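Unit 8: Cloud ERP, Release Cycles and Who Owns the Data

Welcome back, everybody. We ran over time in the last session (my fault, I let the payroll discussion go on because it was such a good one), so this handout picks up from the second half of the vendor material and then moves on to the reading for next time. Please bring a copy with you, on paper or on a laptop, I don't mind which.

Why release cycles matter

When a company kept its accounting and HR software on its own machines, it could put off an upgrade for years, and plenty did. With a cloud product the vendor sets the calendar. Most of you will work somewhere that gets two or more big updates a year, and somebody in the office has to read the release notes, try the changes in a test account, and warn everyone before the buttons move. It is not a glamorous job, but I did it for a long stretch and I'm still fond of it!

Our running case is Kandotside, a furniture distributor with 3094 items in its catalog and 40 people using the system every day. They moved from an old in-house package to a cloud suite called Irnent in March. Thilini Amarasinghe led the move on the finance side and Gyula Szalai looked after the warehouse. Their project diary is in your course pack, and it is well worth reading the whole thing, including the grumpy entries.

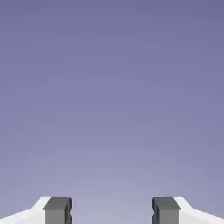 Figure 8.1. Simulated view, purple background.

Master data, or the part that takes the longest

Before any records can be moved, someone has to decide which ones are right. Kandotside had the same supplier listed under different spellings, with different payment terms on each. The sales team trusted one list and purchasing trusted another. Thilini's rule was that every field gets one owner, by name, and that the owner signs off before loading. You may find that a bit strict, and Pascual Montecinos argues against it in his short reply (also in the pack). I go back and forth on it myself.

A few terms to know for the quiz:

Tenant: one customer's separate space within a shared system.
Sandbox: a copy of the system used for testing.
Cutover: the switch from the old system to the new one.
Connector: a ready-made link between two products, such as payroll and the general ledger.

For next time

Read the Wanigasekara chapter on contract renewals, and write a page on what you would ask a vendor before signing for a second term. Lutfa Mondal will be collecting these at the start of class. If you get stuck, come and see me or send a note to Shahnaz Fakir, who runs the Thursday help session.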